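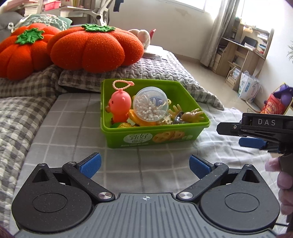
Green box on the bed, swabs and pig in it.

Home Notebook Bench log Contact

May - Nadiia Hrynyshyn

Glue trials, Dromasach hide glue, batch 3. Soaked overnight, on the hotplate by 9. Went in too thick again - skin on top before I'd got the second chair rail wiped. Thinned it, better. Open time still short in the cold end of the shed, so warm the parts first next time.

Stikley chair: back left leg out, old glue came away in flakes. Tenon undersized. Shimmed with maple shaving, dry fit OK. Clamps on after lunch, dont touch till tomorrow.

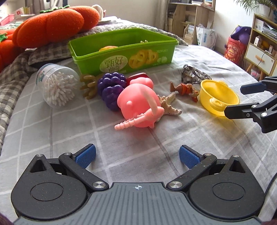
Seat blank still moving. Cupped about 3 mm across the grain, worse on the sap side. Flipped it, stickers back under, weight on top. If it hasnt settled I'll take it down with the scrub plane and live with a thinner seat. Colour match on the rail is off too - tea stain too grey, try a second coat before shellac.

To order: 120 grit, cotton swabs, brown paper. Whoever has the small spokeshave, back on its hook pls.

Recent entries
Sproģis bench - vise jaw relined
Warketik stool, wobble sorted
Shellac flakes, what's left in the tin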